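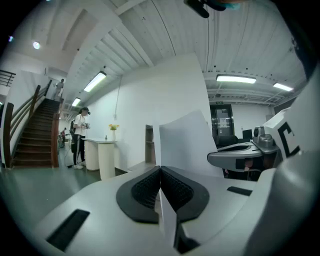
Tretwood opens its ground floor to people who have too much paper

PRESS RELEASE
February 12, 2026

Tretwood, the shared workshop and exhibition space run by the paper and print studio Skalach, will open its ground floor to the public in May with a show devoted to the plain white sheet. It is called Blank, and it will run for 16 days. Entry is free, and the gift shop will sell paper, which visitors are warned they may already own.

The show asks what becomes of a sheet before anyone has written, printed or spilt anything on it. Visitors will be invited to hold one up, fold one, stack a few and, in the closing room, put one back where they found it. Early trials suggest the last of these will be the hardest.

"People come in expecting art and we hand them a piece of paper," said Evander Skinner, director of Skalach. "Some of them look at the other side. We think that is a perfectly good response, and we have made sure there is another side."

A bright room, for once

Blank will fill the white-walled room at the foot of the stairs, under the low corrugated ceiling that Tretwood's tenants have been promising to hide for years. It will not be hidden. The beams stay, the fluorescent lights stay, and so do the pipes and ducts over the side area, which one architect offered to box in for a sum that would have paid for the whole show and a decent lunch.

The staircase, with its dark wooden treads and handrail, will take visitors up to a reading area on the upper level. There they will find a small library on papermaking, lent by the bookbinding firm Eser. The books do have words in them. Skalach felt it should mention this in case anyone was hoping for consistency.

Downstairs, work will be shown on white display stands. The choice of white stands for white paper against white walls was the subject of a long meeting, and the side in favour of grey would like it known that they still think they were right.

What is in the show

The Long Stack, by Kvido Šimko, is made from 400 sheets, squared by hand each morning before the doors open and left to the mercy of the public until closing. Šimko has asked that it be described as a sculpture. His insurers have asked that it be described as stationery.

Standing Room, also by Šimko, is a group of single sheets held upright. It is the quietest piece in the building and has so far been ruined by every open door. A notice on the street entrance will ask visitors to come in gently.

"A sheet lying down is waiting for something," said Šimko. "Stand it up and it looks as if it has arrived. Then someone sneezes and you start again."

The Yang Drawer is a chest of offcuts, spoiled sheets and odd sizes collected from the Yang print shop next door, where they had been kept on the grounds that they would come in handy. The public may take one piece each. Yang has asked for the drawer back afterwards, and for anything useful that turns up in it.

Workshops

Folding sessions will be held each afternoon, with up to 30 places in each. No skill is needed, and anyone who can already fold a crane is kindly asked not to bring it up in the first ten minutes. Sheets are supplied. Children are welcome with an adult, and adults are welcome with a child or without one.

A single evening class, Tidying Your Papers, will be led by Skinner, whose own desk has been offered as the practical exercise. Tickets cost £16 and include tea. Those attending should bring one pile from home, of a size they can carry up a flight of stairs.

Visiting

The ground floor has step-free entry from the street. The reading area is reached by the stairs only, so a selection of the Eser books will be kept below, and staff will bring down any others on request. Bags may be left at the desk. Pens should stay in them.

Groups of schoolchildren can be booked in for morning visits before the doors open to everyone else. Teachers will be sent an 88-page activity pack, of which Skalach admits a good many pages are blank.

Notes to editors

Tretwood houses the Skalach studio and a public workshop programme. Skalach makes and shows work in paper and print.

Interviews with Evander Skinner and Kvido Šimko can be arranged through the Skalach press desk. Šimko prefers to be photographed with his work and asks photographers not to lean on it.

Press copies of the catalogue are available on request. Please say whether you would like the version with text.

Ends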